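Rakside Bakers' Board > Flatbreads and pastry > Stretching dough on the floor instead of a table

septemberfig
Posted September 15, 2025
I make a stretched pastry with a meat filling, the oiled sort you pull out until it goes thin, then roll up and coil. My worktop is 134 cm long but only as deep as a normal kitchen unit, and the sheet always ends up hanging over the front and tearing under its own weight. The table is round and no better.

My mother-in-law does hers sitting on the kitchen floor. She washes the tiles, oils them and works straight on them. I have never dared. Does anyone here do it, and is there anything to know before I try? I use strong white flour, the Litach one, 2,000 g at a time when I am filling the freezer, otherwise a quarter of that.

oven_door_left
Yes, for years. Tiles are good because they stay cool and the oil doesn't soak in. Wash with hot water and a little washing-up liquid, rinse twice, dry with a clean towel, then oil. Don't use floor cleaner on the day, or the day before if you can help it. The smell gets into the dough.

Rest the balls under oil for at least an hour. If the dough springs back when you press it out, leave it alone for another 20 minutes.

plainflour77
I wouldn't eat it, sorry. People walk on floors. We have a dog and I could mop all morning and still find hair.

oven_door_left
Then don't do it in your house. We take shoes off at the door and have no pets. It was how my whole street made it.

Tawfik_Rd_Kitchen
Somewhere between the two of you. I lay an oilcloth on the floor and work on that. It gives you the room and you can wash it in the bath afterwards. The drawback is that it slides, so wet the tiles underneath a bit before you put it down and it will stick.

Grout is my worry with bare tiles. It holds oil and it is a pain to get clean. Ours went brown along the lines by the cooker.

septemberfig
Grout here is thin and was redone in December, so I'm not too bothered. What about knees? I can't kneel for long.

oven_door_left
Sit, don't kneel. Legs to one side, sheet in front of you, and pull the far edge towards the wall with your fingertips. Move yourself before you start reaching too far, or you will lean on it and put a hand through.

quincejar
The Sasov people on the other board swear by a bedsheet on the dining table, floured, going round with the backs of your hands. Fine for strudel. It doesn't work for an oiled dough – the cloth drinks the oil and the whole thing sticks. I lost an evening to that.

oven_door_left
Agree about the cloth. Oil or flour, pick one.

On tiles: 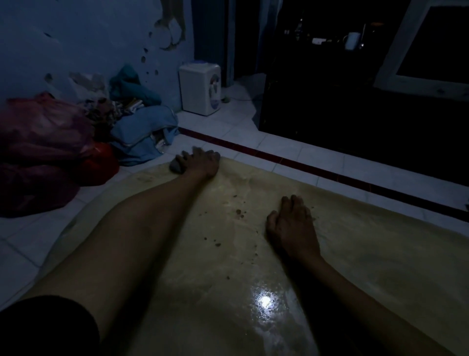
Dough stretched out on the floor tiles, one hand flat on it and the other at the far edge.

You want that sort of shine all over. If a patch looks dull, rub a little more oil on with your palm before you pull it any further. The edges stay thicker than the middle, and I trim mine if they're really heavy.

plainflour77
There are brown specks on it between the hands though. That is exactly what I meant about floors.

quincejar
Specks don't tell you much from a photo. Could be filling, could be spice, could be off the floor. I'd want to be standing next to it before I said.

plainflour77
Well, I'd want to be standing next to it before I ate it.

Tawfik_Rd_Kitchen
On the thin patches, you can see a few in that one. I used to try to mend them with scraps and it made lumps. Now I leave them. Once it is rolled up there are so many layers that a hole doesn't matter.

septemberfig
Useful, thank you. Going to try the oilcloth first as a compromise with my husband, who is on plainflour's side. What temperature do people bake at? My recipe says 210 and hers comes out darker than mine.

oven_door_left
210 for a normal oven, 200 if it's a fan. Brush the top with oil before it goes in and again halfway. Bottom shelf for the last ten minutes if the base is pale.

quincejar
Same, but I start mine on the bottom shelf and move it up. Tin, not glass.

septemberfig
Mine is glass. I'll borrow a tin and report back on both.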